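Housekeeping Methods, Unit 4: Making and Dressing the Bed
Handout 13, to be read before the February practical
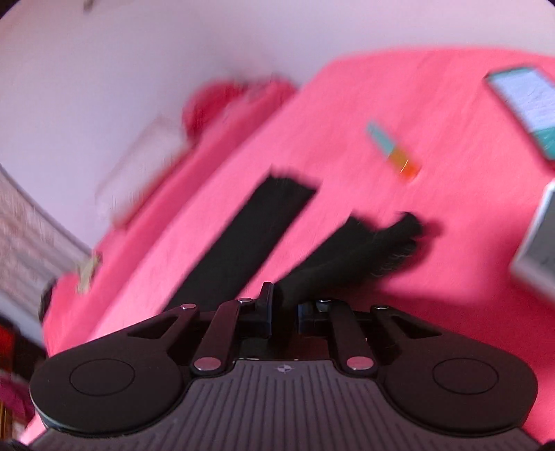
Fig. 1. Pink bedspread on a bed, with a gripper reaching over it.

1. What a bedspread is for

Textbooks on hotel work give the bedspread three jobs: it keeps dust off the bedding, it keeps the sheets flat and it makes the room look finished. I accept the last one. The first depends on how often the spread itself gets washed, and in most houses the honest answer is a good deal less often than the sheets. Ask that before you repeat the dust argument in an essay.

2. Colour

Strong colours are said to "hide wear". Do they? A bright pink cover may disguise a small mark, but pale fluff and hair can show up on it very well. The Dudico supply guide recommends bright spreads for guest rooms and also sells them, so read it with that in mind.

3. Smoothing

The usual order, which we will follow in the practical:

Straighten the bottom sheet and tuck it in.
Pull up the top sheet and blankets, working from the foot.
Lay the spread across and check the drop on both sides.
Smooth from the middle outwards with a flat hand.
Walk to the foot of the bed and look again.

Some manuals want the spread smoothed from the head down. I have tried both for years and can't see a difference once the bed is finished. Use whichever suits your reach. What does matter is the layer underneath, and a ridge in the blanket will come through however long you stroke the top.

4. The Hemance figures

You will see it claimed that a well-made bed takes 334 seconds and that anything slower is poor technique. The number comes from the Hemance trial, which logged 1163 beds in one building, all singles, all with the same bedding. It tells you something about that building. Doubles pushed against a wall were left out, and those are the ones that cost you time.

The Castellanos notes repeat the figure without the conditions. Please don't do the same.

5. For the practical

Bring a tape measure and flat shoes. We start at 900 mm singles and move on to doubles if there is time. Write down the drop on each side before and after smoothing, and keep the readings even if they look wrong.

Reading: Staltlow workbook, the chapter on top covers. Skip the part on scented sprays.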